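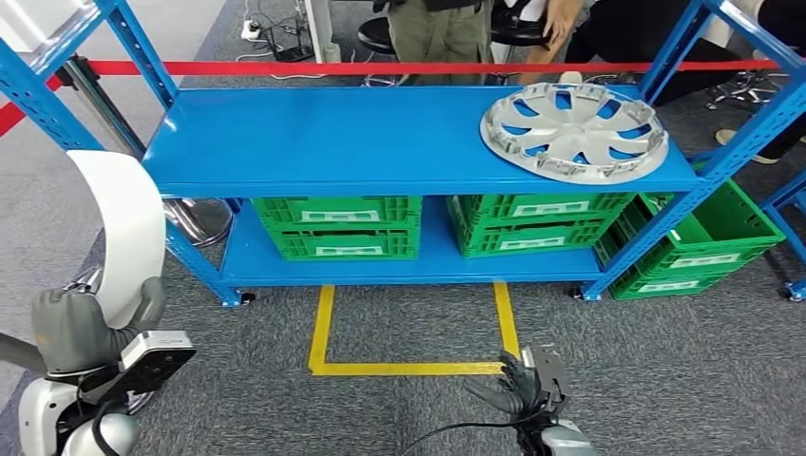 *A silver plastic hubcap on a blue metal shelf.*

Batness drivers who lose a wheel cover to a pothole can now claim the cost back from the town, up to a point. The point is 76 dollars, and getting there takes 19 boxes on a form that has to be handed in on paper.

The plan started in February after a run of complaints about Kumsa Road, which the town last patched 9 years ago. Officials have set aside 850 dollars for the whole season. That covers 11 full claims - not much for a road that most of the town drives on to get to work.

Council member Mylene Layug called the fund "a fair deal for drivers." She did not say when Kumsa Road would be repaved, and the town's spending plan has no line for it.

Adanech Shiferaw, who runs a tire shop in Gornel, doubts many people will bother. "You need a receipt, a photo of the hole and the time it happened," she said. "Who stops on that road to take a photo?"

Forms are at the town office, which is closed Sunday.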